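Spent Friday night trying to hear a satellite

The launch I had been following since winter finally went up in May, and the small satellite I care about was let go from the upper stage without trouble. It is called Windgate. It's a student-built cubesat with a simple radio beacon, and the plan was always that people like me, with a backyard antenna and too much free time, would send in whatever we heard.

I live outside Prilcombe, which is good for this. The sky is open to the south and west and there isn't much radio noise apart from the neighbor's electric fence. My antenna is a handheld Yagi clamped to an old camera tripod. I turn it by hand during a pass.

The first night had 4 passes on the list and only two of them were high enough to bother with. On the first one I heard nothing at all. I had the wrong orbital elements loaded, from before the launch slipped, so I was pointing at a piece of sky the satellite had left nine minutes earlier. Ya-wen Yu caught the mistake when I posted my log to the group. She sent me the new set and I had it loaded before the kettle boiled.

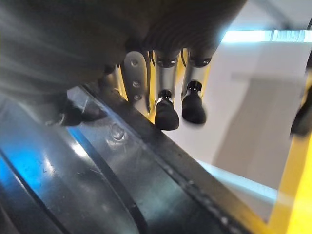

The second pass came up a little after 11 p.m. I started recording early and left the receiver wide, knowing the signal would drift down in frequency as the satellite went over. For the first couple of minutes there was only hiss. Then a faint line showed up on the waterfall, right where it should have been, and I got two full beacon packets before it dropped behind the trees.

Two packets isn't much. The rest were too weak to decode – I could see them but the software couldn't make sense of them. Still, the battery voltage and the temperature came through clean, and both looked normal to me. I sent the file to Ravinder MacLeod, who is collecting reports for the team. He wrote back the next morning to say they had 158 packets so far from all stations, and that the tumble rate was slower than they had feared.

A few people asked what I use. The receiver is a cheap USB dongle with a Trarnum preamp ahead of it, mounted as close to the antenna as I could get it. The preamp made more difference than anything else I've bought. The coax is left over from a TV install and should be replaced. I keep saying that.

Next I want to build a rotator so I can stop standing in wet grass. Francine Hiebert has offered me a pair of old motors, and I'm driving over to pick them up once the car is back from the shop.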